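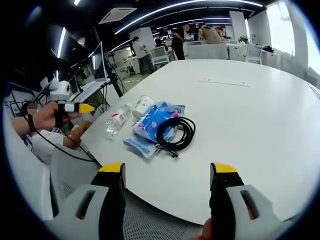

## 4. Clearing and wiping the oval table

I wrote this part after the Sterach room got its new white table, the big glossy one. It's a lovely thing to sit around, but it shows every smudge, so please do this at the end of each session – it takes five minutes, tops.

1. Start with the drinks. Bottles get capped and stood upright (they roll, and the edge curves down more than you'd think!). Paper cups go in the bin by the door once you've emptied them in the sink.
2. Pick up snack bags and wrappers next. Check under and inside them before you toss anything. I once threw out a perfectly good adapter that way and had to go digging.
3. Coil any loose cables into a wide loop, about the size of a saucer, and close it with one of the fabric ties from the Wosus box. Leave the plug end on the outside so the next person can find it.
4. Look for scraps of paper. If there's writing or printing on one, put it in the tray on the shelf and I'll sort it out later.
5. Spray the Kokell cleaner onto the cloth and wipe from the middle out to the rim.
6. Push the mesh chairs in, leaving a hand's width between each chair and the table.

**Caution:** Don't spray straight onto the tabletop. The cleaner runs down the curve and drips onto the chairs, and the mesh is a pain to get clean.

**Caution:** No scouring pads, ever. Not even the soft green ones.

**Note:** Cloths are item 1113 on the supply sheet and the cleaner is 1319. Take the last one of either? Write it on the sheet, please.

**Note:** If you find a mark that won't wipe off, stop rubbing and leave me a message with the spot marked on the room plan – the Haugen polish is locked up in my cabinet, and I'd like to try that first.

Section 5 covers the chairs, including the one that sinks.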